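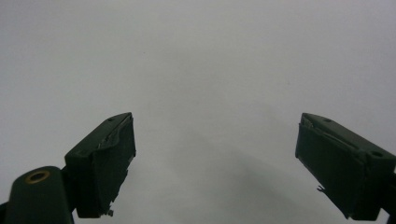 Zondgate revises patch test schedule for oxidative color

29 September 2000

Zondgate, the salon group with branches in Stustau and Sismont, has changed the way its colorists test clients for sensitivity to permanent and semi-permanent hair color. The new schedule applies to all first-time color clients and to any returning client whose last color service was more than 12 months ago.

Under the old procedure, a small amount of mixed product was applied behind the ear at the consultation and checked the next morning, often by telephone. The revised sheet calls for two readings, the first at 24 hours and the second on the day after that. Both readings are entered on the client card with the shade number, the batch number and the initials of the colorist who applied the test. A card with only one reading is treated as incomplete and the appointment is moved.

Farzad Kordestani, technical manager for the group, said the second reading was added after a review of client cards that ended in July. The review covered 131 cards from the Stustau branch. Most had a single entry, and several had no shade number at all.

"A reaction can come up late," Kordestani said. "If you look once and stop looking, the card tells you very little."

The test site has also changed. Colorists now use the inside of the elbow, where the client can check the skin without a mirror. The area is cleaned with plain water and dried before the product goes on. It is left uncovered, and clients are asked to keep soap and lotion off it until the second reading has been taken. Any itching, swelling or redness is recorded as a positive result, and no oxidative color is applied. Clients with a positive result are told to rinse the area and to see a doctor if the symptoms get worse.

Bleach services are handled on a separate sheet. Lightener applied off the scalp, as in foil work, does not require the two readings, but the toner used afterward does if it contains an oxidative dye. Dinesh Acharya, senior colorist at Sismont, said this point had caused the most questions from staff.

"People think of toner as a rinse," Acharya said. "Some of them are. You have to read the carton."

Strand tests remain a separate step and are still left to the colorist's judgment, except on hair that has been treated with henna or metallic dyes, where they are required. The strand is cut from the nape, processed for the full development time and kept with the card in a paper envelope.

Appointments for new color clients will be booked at least three days after the consultation. Feng-yi Man, who runs the front desk at Stustau, said over 2 weeks of bookings had already been moved to fit the new spacing. The consultation and the test are free, and a client who misses the second reading can repeat the test at no charge.

Printed sheets have been sent to both branches. Training on the new card is being given by Chak-lun Chiu — Stustau first, then Sismont.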